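Flerer memory banner kit - the big one, 11 feet

Blank cotton banner plus everything a group needs to fill it in together. Memorials, retirements, blessing of a new building, end of a school year. People write or stitch or stamp on their own square and the squares get tied on. Hang it that day if you want.

Made in small batches by Valeriano Montoya at the Nustport workshop. Next batch ships in November. Order early if you have a date, we do run out.

**Price: $529** (shipping included in the lower 48)

## What's in the box

- One banner, unbleached cotton, hemmed all round, sleeve at the top for a pole
- 50 fabric squares, pre-washed, two eyelets each
- Linen ties, cut to length, with spares
- 23 fabric markers, mixed colors, fine and broad tips
- Needles, thread, a small pair of snips
- Pole in three sections, screws together, no tools
- Instruction card for whoever is running the table

Squares come in natural, pale blue or clay. Pick one color or ask for mixed. Mixed is what most people end up getting.

## Choosing a size

Two banners, same kit otherwise. The Pugh is the small one, good over a mantel or a doorway, takes fewer squares. The Wido is this page. Needs a real wall or a high beam. Measure first please - we had two come back last year for being too long for the chapel.

If your group is bigger than the number of squares, add a refill pack. Refills match in size but the dye can shift a little between batches, so order them with the kit.

## Setting up the table

Put it near the door but not in the doorway. Lay out squares, markers, a few finished ones so people get the idea. One person sitting there the whole time helps a lot, guests are shy about going first. Kids are not.

Give people a question. "What did she teach you?" gets better squares than "write a message." Bence Pap, who ran one for his choir, asked everybody for a line from a song and that banner is still the one we show people.

Markers need roughly ten minutes before the square gets handled. Iron on the back, medium heat, no steam, once you're home. Don't skip the ironing if the banner will ever be washed.

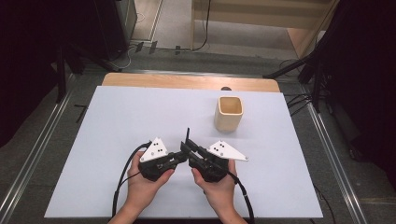

## Care

Cold hand wash, hang dry. Take the squares off first if anyone glued things on. Store rolled, not folded, ink side in. Out of direct sun or the blues will fade before anything else does.

## Returns and custom work

Unused kits back within a month, you pay postage. Once a square has been written on it's yours.

Custom colors, a printed center panel, other languages on the instuction card - all possible, add three weeks. Send the exact wording you want, we copy and paste it so check the spelling of names. No logos on memorial banners, sorry.

Pickup at the Nustport shop is fine, mornings are best. Ring the side bell, the front one is broken agian.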